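Sitport Community Help > Work and Careers > Health Jobs

Suturing robot coming to our training lab. What will happen with the assistants?

Posted by bench_and_basin

I work as a lab assistant at a surgical training center in Burermont. I prepare the tissue, load the needles, cut the thread, hold things where the surgeon asks me to hold them, and clean after. In August we get a two-arm system from Kaushik with a program named Kudeo, which should do part of the stitching by itself while a person watches at the console. The arms we will use now by hand, the program comes later.

Our manager says no jobs will be removed, only "the tasks will move." I want to believe him, but I am 15 years in work like this and I have heard such sentences before. My questions are these. Which tasks disappear first? Is the watching tiring? And should I ask for a course now, or wait until they offer me one?

Thank you for any experience, also from other countries.

2 replies

Iolanda Magalhães

I was in the same position as you, and I am still employed, so please take that first as good news. English is my third language, excuse me if some sentence is heavy.

In our lab the first task to go was the holding. Before, I stood at the table for the whole session with my hand in one position, and in the evening my shoulder was hurting. The arms do not need me for this. The second thing was passing the instruments, which became less, and then after some weeks it came back, because the tips must be changed and inspected. What did not go away is the preparation. I think it even became longer. A surgeon can adapt to a badly placed piece of tissue without saying a word, but the program is not so polite. We now write down for each session how the tissue was fixed, and if this is done carelessly, the whole morning can be lost.
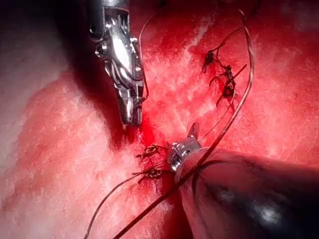 Interrupted stitches on tissue, with both instruments close to the line.

About the watching. Yes, it is tiring, but in another way. When you do something with your own hands, you stay awake by doing it. When you only look at a screen and must be ready to say stop, your thoughts go to the shopping list. In the beginning our supervisor planned watching shifts of 200 minutes, and this was a mistake. Two of us complained and now we change after 40 minutes. Ask for this in writing before August, it is much easier to get it before the schedule is made than after.

Thread management is where I still feel useful with my old knowledge. A stitch in a textbook has one clean thread, but at the table there is always more of it than you want. You can have a loop around one instrument while the curved needle is lying on the tissue with its own long thread, and a cut piece close to it, and the person on watch must know which thread belongs to which stitch. The new colleagues who came from the computer side are very clever, but they did not see this as quickly as the assistants did. So my advice is that you speak up in the first weeks. If you notice that a loop is going to catch, say it loudly, and write it in the log with the time. After a while they started to invite us to the planning meetings, and I believe the log was the reason.

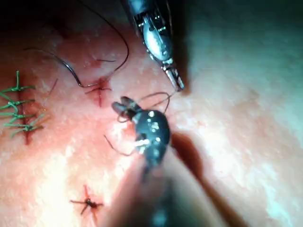 My training for the new role was five half days, and I would ask for it immediately and not wait. In our place the ones who waited got the course in the second round, and in the meantime the younger people had already taken the console hours. Ask also which skill level will be written in your contract. Mine said "assistant" for a long time although I was doing an operator's checks. When you look at a row of finished knots, green thread or dark thread, you still have to judge if the tails are too long and if the edges meet, and this judgment is worth money. I keep my own notebook with such checks, and I showed it to the manager when we discussed my salary. It helped a little — not as much as I hoped.

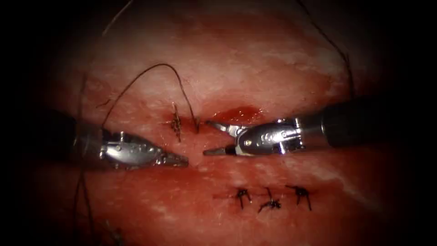 One more practical thing. Keep practicing by hand. We have a rule that every assistant does a full closure without the arms from time to time, so that the fingers do not forget. I was against it at first, it felt like school. Now I am glad that we have it.

Adom Ayaaba

Ask your manager what "tasks will move" means and who they move to. In my old job (packing, not medical) they moved to the night shift.

I would also ask who is responsible when the program makes a bad stitch and you were the one at the stop button. Get that answered on paper. The rest I can't say, different field.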